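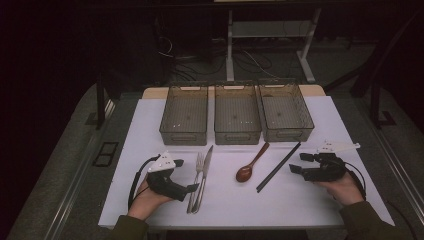 家居收纳用品公司Udholm于2025年9月8日宣布，旗下Carnow系列餐具收纳篮即日起在全部11家直营门店及公司网上商店发售，零售渠道Adeck同步上架。新品面向家里餐具种类杂、抽屉又不够用的家庭，每组三只，形状和颜色一致，可以并排放在台面上，也可以单只放进抽屉或橱柜。篮子为半透明烟褐色塑料，敞口长方形，侧面是网格纹理，一端留有长方形提手孔。金属的叉子和餐刀、木勺、筷子是分类时最常碰到的几样东西，材质和长短各不相同，Carnow系列的尺寸和使用说明都从这几样入手。

产品构成

Carnow系列首批只推出一种规格，按组销售，每组三只篮子，附一张折页说明和一套可重复粘贴的空白标签。三只篮子之间没有主次，不分左右，哪一只放什么由用户自己决定。门店也提供单只补购，方便已经买过一组、后来又想添一只的顾客。单只补购不附标签。

篮身采用一体成型，没有需要组装的零件，也没有卡扣和活动盖板。篮口敞开，伸手就能取放。侧面的网格纹理延伸到端面附近，提手孔开在篮端的上部，手指可以伸进去把篮子从柜子深处拉出来。底面平整，便于擦拭。四角做了圆弧处理，抹布可以一次带过去。

颜色方面，Udholm首批只做烟褐色一种。公司产品部门在前期准备了几种颜色的样品，最后选定烟褐色，考虑的是它放在白色台面和浅色木柜里都不刺眼，里面装了什么也能从外面看出个大概。全透明的样品在试用中被反映“看上去太乱”，不透明的样品则要走到跟前低头才知道里面是什么。烟褐色介于两者之间，隔着篮壁能分出是金属餐具还是木质餐具，细小的划痕和水印也没有那么显眼。

从试用到定型

本次发售之前，Udholm组织了一轮入户试用，参加的家庭近100户，试用在7月结束。参加家庭领到样品之后照常做饭、洗碗、收碗，公司不规定摆放位置，只要求在试用结束时填写一份记录，写明篮子放在哪里、装了什么、中途有没有换过用途。

回收的记录里，放在灶台旁边台面上的最多，其次是水槽一侧的抽屉，还有一些家庭把篮子放在餐桌靠墙的一头，吃饭的时候直接从里面拿餐具。用途的变化比公司预想的要多。有家庭开始时按种类分，叉子一只、勺子一只、筷子一只，用了一阵改成按材质分，金属的归一处，木质的归一处，剩下一只放开瓶器、封口夹、削皮刀这些零碎。有家庭按人分，大人和孩子各用各的。也有家庭按使用频率分，天天用的放外面，来客人才拿出来的放进柜子。

这些记录影响了最后的定型。早期样品在篮内设有固定隔条，把一只篮子分成窄窄的几格，试用家庭普遍反映放筷子还可以，放木勺就不行，勺头比格子宽，只能斜着搁在隔条上，取放时容易带翻旁边的东西。定型产品取消了固定隔条，一只篮子就是一个完整的空间。需要细分的用户可以自行放入小盒。

提手孔也改过。早期样品的开孔偏小，戴着洗碗手套时手指不容易伸进去。定型产品加宽了开孔，边缘打磨的要求也相应提高。改动之后，篮子装满餐具时端起来更稳，从高处的柜子里往外拉也更容易使上力。

外形设计由Kawaguchi设计室承担。Kawaguchi设计室长期从事厨房与餐厅小件用品的设计，此前与Udholm合作过一款碗碟沥水架。本次合作中，设计室负责篮身比例、网格疏密和提手孔形状，Udholm负责材料、模具和生产检验。

不同材质的餐具怎样分

随产品附送的折页用较大篇幅说明了餐具分类的方法。Udholm门店的顾客服务人员在日常接待中发现，很多家庭并不缺收纳用品，难处在于开始动手的时候不知道先分哪一样。折页把步骤写得比较具体，现将主要内容摘录如下。

第一步，先全部取出来。把抽屉里、沥水架上、柜子角落里的餐具都拿到一块干净的台面或桌面上，平放摊开，不要叠在一起。重复的、缺损的、很久没有用过的，这时候最容易看出来。勺面开裂的木勺、尖端磨损的筷子、叉齿变形的叉子，先挑出来放在一旁。

第二步，把篮子摆好再分。三只篮子并排放在餐具后方，篮口朝上，彼此靠拢，从前面往后放，手的动作是顺的。篮子放得稍有歪斜不影响使用，全部分完再一起对齐即可。

第三步，从数量最多的一类开始。多数中餐家庭是筷子和勺子，常吃西餐的家庭是刀叉。数量最多的一类占一只篮子，放进去之后看看还剩多少空间，再决定要不要与别的种类同放。

第四步，金属与木质尽量分开。金属餐具表面硬，边缘薄，与上过漆的木勺和筷子混放，取放之间会互相磕碰，漆面容易留下痕迹。木质餐具洗过以后应当晾干再放入篮中。金属餐具擦干放入，表面不容易留下水印。

第五步，方向一致。勺头、叉头统一朝向篮子的同一端，柄朝向取用的人。餐刀的刀刃朝同一侧。筷子应成双放置，配不成双的先单独放在一边，找到另一只以后再归入篮中。折页建议给单只的筷子留一个期限，到期仍然配不上，就改作搅拌蛋液或者点心馅料之用，不必一直占着位置。

第六步，贴标签。标签贴在篮子朝外的一端，提手孔下方。用铅笔书写，换用途时擦掉重写。家中有老人或刚学认字的孩子，也可以不写字，画一个简单的勺子或叉子。

折页最后附有一段说明：分类以后的头几天，家里人难免放错，不需要每次都纠正，晚上收碗时顺手调整即可。多数试用家庭在记录中表示，过一阵就不再需要提醒。

长柄餐具的放置

试用中提问最多的是长柄餐具。炒菜用的长筷、搅汤的长勺、分菜的公勺，长度往往超过普通抽屉里的分隔盒，横放放不下，竖放又占高度。Carnow系列的建议是沿对角线方向放置，柄端搭在篮子一角。仍然放不下的，不宜勉强，应当改用立式餐具筒。Udholm现有的立式餐具筒不属于Carnow系列，但两者可以并排使用，门店陈列时也会放在一起供顾客比较。

木勺的情况要稍微复杂一些。勺头较大、勺柄较细的木勺重心偏在勺头一侧，放在浅篮里，勺柄容易翘起。建议把勺头放在底层，上面压一两件较轻的餐具，或者将勺头朝向提手孔的另一端，减少端篮子时的晃动。上过漆的木勺表面光滑，叠放时中间可以垫一张厨房纸。

抽屉与台面

Carnow系列没有为某一种抽屉定制尺寸，购买前建议先量一量家中抽屉的内部净宽和净深。测量时注意避开滑轨和抽屉前板内侧的突起。三只篮子并排放不进的抽屉，可以放两只，另一只留在台面上。也有试用家庭把两只放在抽屉里，第三只放在餐边柜上，专门装待客用的餐具。

放在台面上使用时，应与灶具保持距离。篮子为塑料制品，不耐明火，也不适合放在刚离火的锅具旁边。不可放入烤箱、微波炉。清洗使用温水和中性洗涤剂，软布擦拭，网格纹理中的积灰可以用软毛刷刷净，不建议使用钢丝球和去污粉。洗净以后倒扣晾干，提手孔边缘容易存水，收起前可用干布再擦一遍。

长时间受阳光直射可能使颜色发生变化，窗台上不建议常年摆放。

门店活动

配合发售，Udholm各直营门店将在入口附近设置餐具整理台，台面铺白色板材，摆放Carnow收纳篮和几件不同材质的餐具，顾客可以自己动手试一试，看看三只篮子怎样分更合适。整理台旁边备有折页，可以免费取阅，不购买产品也可以带走。

各门店还将在首发当月安排餐具整理讲习，每场人数以5组家庭为限，以便每一组都有足够的台面。参加者可以从家里带来一抽屉的餐具，在店员协助下当场分类，带来的餐具请事先洗净擦干。讲习不收费用，需要提前在门店服务台登记。登记时请说明家中主要使用筷子还是刀叉，店员会据此准备。孩子可以随家长参加，餐刀的部分由大人完成。

讲习中挑出来不再使用的餐具由顾客自行带回。Udholm目前不提供餐具回收服务，但各门店可以告知附近可接收金属和木制旧物的地点。

销售渠道

Adeck将在厨房用品区陈列Carnow系列，按组销售，不提供单只补购。单只补购限Udholm直营门店和网上商店。两个渠道的产品在规格、颜色和附件上没有区别，折页内容也相同。

网上商店下单的顾客，收到的三只篮子以套叠方式包装，中间有薄纸隔开。拆开时请先取出薄纸，再握住提手孔一端向外分开，不要从中部用力掰。收到后如发现篮身开裂、提手孔边缘有毛刺，可凭订单与顾客服务部门联系更换。门店购买的顾客凭小票办理。

包装采用纸套，没有塑料外膜。纸套内侧印有一张测量用的参照线，摊开以后可以放进抽屉里，比对三只篮子并排时占去的面积，打算再添一组的顾客可以先用纸套试放。

后续安排

Udholm表示，Carnow系列今后是否增加颜色和规格，将根据首批销售和顾客意见决定。试用记录中提到较多的两项意见，一项是希望有较浅的款式，可以叠放在原有篮子上方，另一项是希望有可以单独购买的活动隔板。公司已经就这两项意见与Kawaguchi设计室展开讨论，尚无确定的时间安排。

对于已经购买首批产品的顾客，公司承诺，日后如推出隔板或上层浅篮，尺寸将与现有篮子相配，不需要重新购置整组。

顾客如对使用方法或清洗保养有疑问，可向门店店员咨询，也可以在网上商店的产品页面留言，由顾客服务部门统一答复。

关于Udholm

Udholm是一家从事家居收纳用品设计与销售的公司，产品以厨房、餐厅和玄关用的小件收纳为主，包括餐具筒、沥水架、调料盒、抽屉分隔盒和储物篮。公司经营直营门店和网上商店，并通过Adeck等零售渠道销售部分产品。

关于Kawaguchi设计室

Kawaguchi设计室从事厨房与餐厅用品的外形设计，工作范围包括餐具、沥水用品、收纳用品和小型家具。

关于Adeck

Adeck是综合性家居零售渠道，经营厨房用品、卧室用品、清洁用品和小型家具，设有实体卖场。

媒体联络

媒体如需产品样品、折页或门店活动安排，请与Udholm宣传部门联系。样品为借用，使用后请连同纸套一并寄回。门店内拍摄请提前与所在门店预约。

说明：本稿所述产品规格、附件及活动安排以发布当日为准，如有变动，以门店公告和网上商店页面为准。各门店讲习的具体时段由门店自行安排，请以服务台公布的内容为准。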